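Notes on the Sorting of Building Bricks

Readers of this page will recall that in September I undertook to set down the method by which our household brick collection is kept. Several correspondents have asked for it in writing, and Josée Kowalchuk has kindly reminded me of the undertaking twice.

The collection came to us in 2 lots. The first was bought from Volker Grube, who was giving up his flat above the Keritano bakery. The second arrived in a Gruvus shoebox from A-yeong Gil, whose children had moved on to other interests. Both lots had been stored without any order. It is my settled view that bricks should be washed before they are sorted, in lukewarm water with a little washing-up liquid, and left on a towel overnight.

The question of whether to sort by colour or by shape has been discussed here before. Pongsak Srisuk continues to favour shape, and his reasons were set out fully in his comment under the previous entry. For small collections I remain in favour of colour. A child of five can be asked for the red ones and will bring the red ones. The same child, asked for the two-stud ones, will bring whatever is nearest.

A marked surface is of great assistance. Painter's tape is to be preferred to parcel tape, which lifts the paper and leaves a residue on a floor. The cells should be large enough for a hand to reach in without disturbing the neighbouring cell. Bricks are laid out singly at first, and only afterwards moved to a bin. Deep bins are to be avoided, as the smallest pieces sink and are not seen again until spring.

Bricks, tape lines and the pink bin:
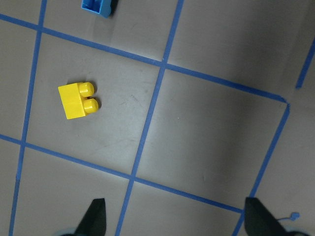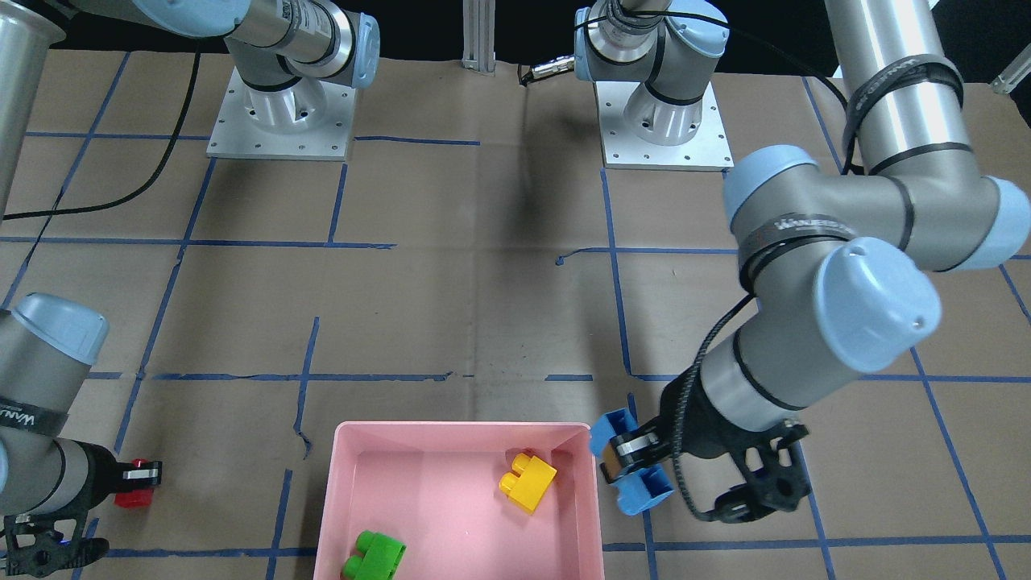
It remains to deal with pieces that are damaged. Any brick with a split wall or a chewed stud is set aside in a jar, and the jar is reviewed every 16 weeks. At the last review it held 22 pieces, of which 17 were discarded. The others were returned to use after trimming with a nail file.

Dong-hyun Tak has enquired whether labels should be fixed to the lids or to the sides of the bins. Labels should be fixed to the sides. Lids are exchanged between bins more often than one would wish, and ours have been wrong since the move.

Comments on the washing of printed pieces would be welcome, in particular from anyone who has tried a cooler water temperature.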